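Minutes, household trials panel, April 2026
Present: Loubna El Sherbiny (chair), Uthai Bunnag, Hoi-yan Chow, Abdelghani Belhaj (minutes)
Apologies: Salma Chraibi, who sent a spreadsheet instead

1. Claline kitchen package from Camuteck
Uthai had read the whole offer, including the annex, and was thanked. Camuteck will rent us the two-armed unit for 90 days and teach it from footage of people doing the job at home, up to 300 clips per task. Drying up and putting away count as separate tasks and are billed as such.

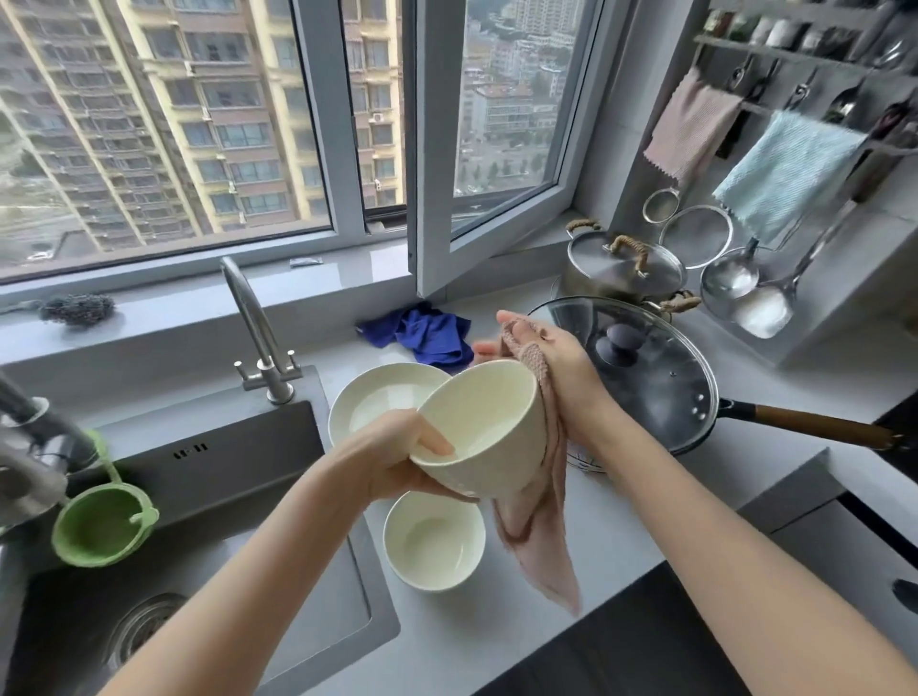 Hoi-yan asked if the price covered bowls as well as plates. It does. Glasses are "on the roadmap", a place the panel has visited before. Abdelghani wanted it minuted that the Bakhtiari unit was also going to do glasses by September.

Breakages: Camuteck pays for the first 4 items. Loubna felt this was a very exact number and asked Uthai to find out where it came from.

2. Putting away
Long discussion of drawers. The brochure shows wall cupboards only, all of them beautifully empty. Hoi-yan said any trial must include a deep drawer with a rack and crockery already in it. Agreed. 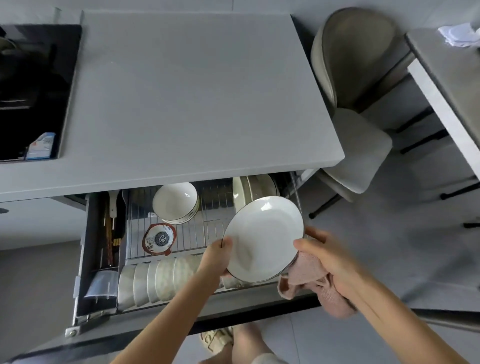 Putting away: plate and cloth in hand, drawer open.

3. Sullumari quote
Cheaper, but does not include the arms. Deferred.

Actions
Uthai: breakages clause, and price for a drawer trial.
Hoi-yan: list of crockery we can bear to lose.
Salma: to explain column F.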